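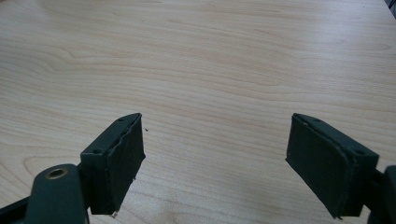
工单 231:启示录查经资料在 Hisero 上经文编号错位
状态:已解决,待观察
提交人:Mwajuma Athumani
所属小组:Clakgate 教会查经组
优先级:中

问题描述

我们用 Hisero 发布每周的查经讲义。四月换到新版模板以后,启示录第八章到第十一章的讲义里,经文链接点开后显示的不是对应的那一节。例如讲义写的是启示录 8:13,也就是飞鹰喊三声“祸哉”的那一节,点开却是 9:1。第九章的链接多数正常,第十章又开始错。

同工在手机和电脑上都试过,结果一样。打印出来的版本没有问题,因为打印稿里的经文是我手工贴进去的和合本文字。

希望能在下一次聚会前修好。这一课讲七号之间的插段,组员要反复在以西结书第三章和启示录第十章之间对照“吃书卷”的经文,链接错了会很耽误时间。

跟进记录

上午 9:20 支持组
已收到。请提供以下内容:出错讲义的名称、所选的中文译本、讲义是新建的还是从旧模板导入的。

上午 10:05 Mwajuma Athumani
讲义名称是“第六号与第七号之间”。译本选的是和合本(神版)。讲义从旧模板 Clurnard 导入,导入后我改过标题和两段引言,经文链接没有动过。

上午 11:40 支持组
在测试环境导入了同一份讲义,可以重现。8:13 指向 9:1,10:11 指向 11:1,规律是每章最后一节都会跳到下一章第一节。章中间的经节正常。初步判断是旧模板的节号从零算起,新模板从一算起,导入时做了一次加一的换算,但您的讲义里有一部分链接已经是新格式,又被加了一次。

下午 1:15 Mwajuma Athumani
不完全是这样。我刚才逐条点过,10:8 到 10:10 也不对,都往后错了一节。这几节不是章末。9:20 和 9:21 是对的。

下午 2:30 支持组
您说得对,上一条的判断有误。重新检查后,这份讲义共有 78 条经文链接,其中出错的都带有旧的短格式“启10.8”,中间用的是句点。用冒号的“启10:8”都正常。第八章里用短格式的恰好只有章末那一节,所以看起来像章末的问题。

请问短格式是谁录入的?如果是从别的资料复制过来的,其他讲义可能也受影响。

下午 3:10 Mwajuma Athumani
是从 Panganiban 的串珠资料里复制的。那份资料全部用句点。去年讲但以理书和撒迦利亚书时也复制过,撒迦利亚书第四章“两棵橄榄树”那一课用得最多,这次讲两个见证人还要引用。

下午 4:00 支持组
明白。处理步骤如下:

1. 打开讲义,进入“编辑”,选择“查找与替换”。
2. 范围选“仅经文链接”,不要选“全文”,否则正文里的小标题编号也会被改掉。
3. 把章节之间的句点替换为冒号。
4. 保存后点“重建链接”,等页面上方出现完成提示再关闭。
5. 用另一个账号登录,抽查第八章和第十章的链接。

但以理书和撒迦利亚书的讲义请按同样方法处理。操作前先用“另存副本”备份一份。

下午 5:25 Mwajuma Athumani
启示录那份做完了,8:13、10:8、10:9、10:10、10:11 都正确。撒迦利亚书 4:3 和 4:14 也对了。

但以理书那份点“重建链接”以后,进度停在 100 不动,页面没有完成提示。等了很久,刷新以后 12:7 仍然跳到 12:8。这一节要跟启示录 10:5-6 天使举手起誓对照,必须是对的。

下午 5:50 支持组
查看了后台日志。但以理书那份讲义里有一条链接写成“但3.24-90”,应当是串珠资料引用了含次经译本的节号。和合本第三章没有这么多节,重建时卡在这一条上,后面的都没有更新。

请在讲义里搜索“但3.24”,把这条删除或改成您需要的范围,然后再重建一次。

下午 6:35 Mwajuma Athumani
找到了,在附注里,本来也用不上,已经删掉。重建以后有完成提示,12:7 正常。

另外问一下,第十一章那份讲义还没有写完,我还会从串珠资料里复制内容。是每次都要替换,还是有设置可以自动识别句点?

下午 7:00 支持组
目前没有自动识别。建议复制时先粘贴到纯文本里,替换好再放进讲义。已把“导入时识别句点格式”登记为功能建议,暂时没有上线时间。

另请注意,跨章的引用如“启10.1-11.13”要写成“启10:1-11:13”,两处都要改。只改前一处,系统会把后半段当作第十章第十一节,链接只到 10:11 为止。

下午 7:20 Mwajuma Athumani
知道了。这一段插段正好跨两章,讲义开头就有这条引用,我检查过,两处都已经是冒号。

处理结果

原因:从外部串珠资料复制的经文链接使用句点,导入新模板时节号多加了一。
处理:替换为冒号并重建链接;但以理书讲义另删除一条超出译本节数的引用。
受影响讲义:启示录、但以理书、撒迦利亚书。
遗留事项:以西结书的讲义尚未检查,由提交人在聚会前抽查第二章和第三章,如有错误在本工单下回复,无须另开新单。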